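Squeaky herringbone parquet, screws or leave it alone?

parquet_pending
Joined: December
Posts: 42

So we bought a flat in an old building (top floor, no elevator, my knees send their regards) and the whole place has light wood herringbone under three layers of somebody's carpet. I got the last of the carpet up Wednesday and I'm thrilled with it, except that two of the rooms squeak like crazy. The hallway is fine. The small back room is the worst, there's a patch by the door where maybe a dozen blocks move when you step on them.

My brother-in-law says to drill and screw every loose block and fill the holes. The guy at Kwiatkowski, the flooring place near me, says pull them up, scrape off the old black glue and put them back with new adhesive. He quoted me 958 for the back room alone, which made me sit down. Anybody here done this themselves?

oldhouse_mike_ish
Posts: 200

Do not screw them. Please. I've bought a house where the last owner did that and the filler dots popped out one by one every winter when the heat came on. You end up with polka dots.

Lift the loose ones, number the backs with a pencil, scrape, reglue, put a weight on top overnight. It's boring work but it's easy. Careful with that black glue though, some of the old stuff has asbestos in it. Get a bit tested before you go scraping or sanding anything.

tallulah_sands

Agree on testing. Disagree on pulling everything up. If a block only moves a hair you can inject glue through a tiny hole in the joint and never lift it. I did my dining room with a kit from Lokberg, the one with the syringe and the long needle, and it's been quiet for four years. It took me a weekend and a lot of podcasts.

oldhouse_mike_ish

Injecting works until it doesn't. You're gluing to old crumbly adhesive, so the new glue is only as good as the stuff under it. Four years is nice but I'd want forty.

tallulah_sands

I'm 60, I'll take the four and do it again if I have to, lol. Not everybody wants to take a floor apart.

parquet_pending

Ok this is already more helpful than my brother-in-law. I'll send off a sample of the glue first. Does anyone know if the squeak can come from the boards underneath? When I step near the window it's more of a groan than a squeak, and the blocks there feel solid.

grit_and_varnish

Yes! A groan is nearly always the subfloor. Blocks click, boards groan. If you can lift a few blocks near the window, look for nails that have backed out and put proper screws through the boards into the joists. That's the one place screws belong. Check for pipes first, I found mine the exciting way.

Also, don't do any of this till the room has been heated for a few weeks. Wood shrinks, and you might find you have more loose blocks in winter than you have now.

oldhouse_mike_ish

Seconding all of that, including the pipes.

dovetail_dee

What are you planning for a finish? I used Retar hard oil on mine and I love it, it stays pale and you can touch up a scratch without redoing the room. My neighbor used Pradeck water-based lacquer and hers looks great too, but when it gets scratched she has to live with it.

tallulah_sands

Lacquer for anyone with a dog. Oil and muddy paws are not friends.

parquet_pending

No dog, one very heavy cat. Leaning oil, I want to keep the light color and not go all orange. I'll come back when I have the glue results, and then I guess I'm buying a scraper and some knee pads. If the back room goes well I'll do the bedroom after, and the groaning part by the window can wait until the heat's been on for a while. 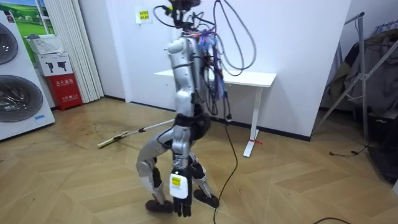
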